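Memorial hall walk-round, March — my notes as I went 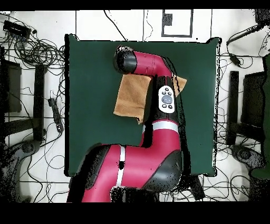 Brown towel on the green tablecloth.

Went round Brornness hall before the Nouri family's service. Same list as always, with my comments after each bit so Leidy Ayala can pick it up next time without ringing me (though do ring, Leidy, I like a chat!).

Front doors and ramp: OK. Handrail is solid now, I leaned my whole weight on it. Mat curls at one corner and wants taping before people arrive in smart shoes.

Fire exits: both open from inside. Somebody had stacked hymn books by the left one again, so I shifted them to the vestry shelf.

Seating: OK for 100, no more. The family asked about extra chairs down the aisle and I had to say no — the bearers need the full width. They were lovely about it.

Coffin trestles: locks checked, all good. One rubber foot is worn. Toshio Mizuno has a spare in his van, he thinks.

Candles and flowers: NOT OK. The tall stands were far too close to the curtain. Moved them well clear, please keep them there even if the florist fusses. Vases only half filled, they slop when carried.

Extinguishers: 3 on the wall, pins in, labels in date. The Kolier one is stiff to lift off its hook so give it a good tug.

Hearing loop and microphone: loop fine, microphone crackles when you turn your head. New battery fitted and it still does it. Tell whoever is reading the eulogy to face forwards!

Key safe: code changed to 2808, and please rub that out before this goes on the noticeboard.

Kitchen: urn lead tidy, Zemton heater switched off at the wall. Tea towels need a wash, I've taken them home with me.

Still to do: mat, trestle foot, microphone. I'll be back at eight in the morning to unlock.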